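Tidy-up tips I brought home from the Malbridge robot open day
By Kojo Ametepe
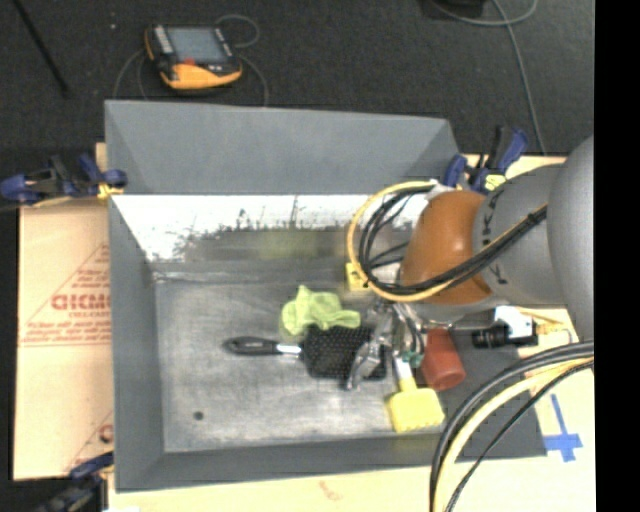

What the arm was up to

Monday evening, Malbridge workshops, doors open at 4, and I was at the front by five past! Robot arm, metal bin, a couple of brushes, a green cloth and a tipped-over cup, all in a heap. I went for the robot and came home with a page of notes for my own sink cupboard (my sister says this is typical).

Clamp the tub

The bin had clamps at its corners. I've now put two on the tray I use for cleaning paintbrushes, and it's so much nicer to work in. Do them up finger tight, then a quarter turn more. Put a bit of card under the jaws if your worktop marks.

Go for the handle

Bristles bend and cloths bunch up, so when you're emptying a full bucket, feel for something stiff first. Brushes out, then cups, cloth last. I'm much quicker this way!

Mark the spot with tape

Blue tape on the bench, brilliant. I've taped a corner for my washing-up bowl and another for the bread board. Change it every couple of weeks or it leaves glue behind. White spirit on a rag gets that off, but try a hidden patch first.

Keep leads up and together

One tie every hand's width on the drill lead, and leave enough slack to reach the far end of the bench.

The next open evening is in March, same door, and there's tea.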